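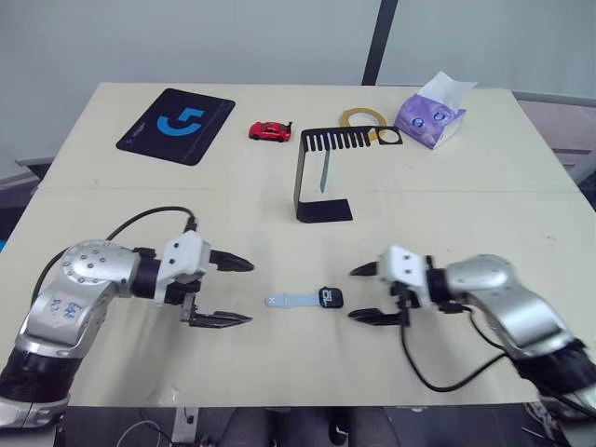

Shengli Shen wrote to us in March that a watch strap is the one part of a watch its owner touches all day, and the part least likely to be looked after. We have kept the remark on this page because it describes the work of Kunia better than our earlier introductions did.

About Kunia

Kunia is a repair and care workshop for smartwatches and their bands. We clean, fit, adjust and replace straps, renew pins and buckles, and advise owners on the daily care of the watches they wear. The workshop accepts watches from individual customers, by mail or in person, and from employers and schools that issue watches to staff or students.

The company was founded by Giang Khương, who had previously managed the service counter of a jewelry store and saw a growing number of customers turned away. Their watches were in good order. Their bands had split at a hole, lost a keeper loop or become uncomfortable to wear, and few stores were willing to handle such small work. Kunia opened with one bench and a short list of services. It now employs 30 people in two departments, Intake and Bench.

Our Work

Every watch that reaches us is entered in the intake register before any work is done. The entry records the type of band, the side on which the buckle is worn, the hole in regular use and the condition of the case and glass. Customers receive a copy. If a watch arrives with damage that was not mentioned in the request, we contact the customer and wait for a reply before proceeding.

Watches are laid flat for inspection, with the band opened out to its full length. A band examined while closed will hide most of its faults. Our staff look at the area surrounding each hole, at the free end and at the two points where the band meets the case. Soft bands are washed in lukewarm water with mild soap and dried on an open rack. Leather bands are never immersed. Metal bands are opened link by link only when the customer has approved the work in writing.

We do not open sealed cases, replace batteries or recover data. Requests of this kind are returned with a written note, and no fee is charged for the inspection. Customers are asked to remove any passcode reminder or personal paper from the package before mailing it.

Our Collections

Kunia stocks 400 bands in a range of widths and lengths. Two lines are prepared under our own name. The Honum line consists of soft bands for everyday use and exercise, and it includes extra-short and extra-long lengths, which are often difficult to obtain elsewhere. The Skostov line consists of woven bands for customers whose skin does not tolerate a closed surface. Both lines are offered in pale and dark colors. We advise customers that pale bands show dye from denim and dark sleeves sooner than dark ones, and that such marks should be washed out early.

Replacement pins and buckles are sold separately. Orders for fewer than 5 pieces are sent by ordinary mail.

Training

The Tạ Program, established in the company's third year, admits trainees to the Bench department for a period of 40 weeks. Trainees begin with fitting and measuring and proceed to pins, buckles and metal links. Each trainee keeps a bench notebook, which is reviewed with a senior member of staff at the close of every month. No previous experience is required. Applicants should have steady hands, good near vision with or without glasses, and patience with small parts.

Commitments to Customers

A fitting that proves uncomfortable may be adjusted again without charge within 30 days. Bands removed during a replacement are returned to the customer unless the customer asks us to dispose of them. Prices are stated before work begins and are not changed without consent.

Inquiries concerning repairs should be addressed to Intake. Inquiries concerning employment or the Tạ Program should be addressed to the office of Giang Khương.

This page was last revised on June 30, 2018.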